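Keeping Cords and Cables Tidy in a Small Workshop

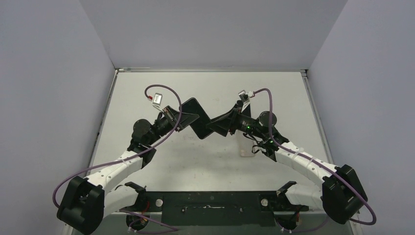 How tight should a cable tie be? Snug enough that the cord doesn't slide, loose enough that you can still turn the tie with two fingers. If the tie leaves a dent in the jacket, cut it off and start over.

Most of the cords in my shop get moved at least once a month, so I use very few permanent ties. Hook-and-loop straps do nearly everything. I buy them on a long roll and cut them with kitchen scissors. Six inches handles a phone charger or a lamp cord. For a heavy extension cord, cut a piece as long as your forearm and wrap it twice.

Coiling extension cords

Don't wind a cord around your elbow. It puts a twist in every loop, and after a season or two the cord won't lie flat on the floor. Hold one end in your left hand and lay each loop over with your right, turning the cord a little between your fingers as you go. Make every second loop an underhand one. It feels awkward for the first few tries. When it's right, you can throw the coil across the garage and it opens without a knot.

Cords that already have a bad twist can sometimes be saved. Unplug the cord, lay it out full length on the driveway on a warm July afternoon, and leave it for an hour or so. Then coil it the new way while it is still soft.

Labels

Put a label at both ends. The plug end is the one you'll be looking at when you're on your knees under the bench trying to find the right one to pull. Masking tape folded over into a flag works, but it dries out and falls off. I switched to the cloth tape sold for hockey sticks and write on it with a laundry marker. Write the name of the tool, and skip the numbering. I numbered everything once and lost the list.

Under the bench

Screw the power strip to the underside of the bench top, near the front edge and facing down, so sawdust doesn't settle in the outlets. Run the cords along the back rail through cup hooks spaced 9 inches apart. You can add a cord later without undoing the rest. Leave a hand's width of slack behind anything that slides or tilts.

Never run a cord under a rug or a rubber mat, and don't staple one to a stud with a regular staple gun. If a cord is cracked, stiff or warm to the touch in use, throw it out.

Cutting ties cleanly

Side cutters leave a sharp stub that will scratch the back of your hand. Use flush cutters, flat side against the head of the tie. Nail clippers also work on the thin ones. Pick up the tails before you vacuum, as they wedge themselves crosswise in the hose.

Filed under: Garage & Workshop, Storage

47 shares | 3 comments

Gus Nakamura
Been coiling around my elbow for thirty years and have the crooked cords to show for it. Trying the over-under this weekend.

Maj-Britt Hedlund
Do the cup hooks hold up with a heavy shop vac cord? Mine pulled out of the particle board.

Rimantas Mets
@Maj-Britt use a scrap of pine as a rail and screw the hooks into that. Mine have held fine.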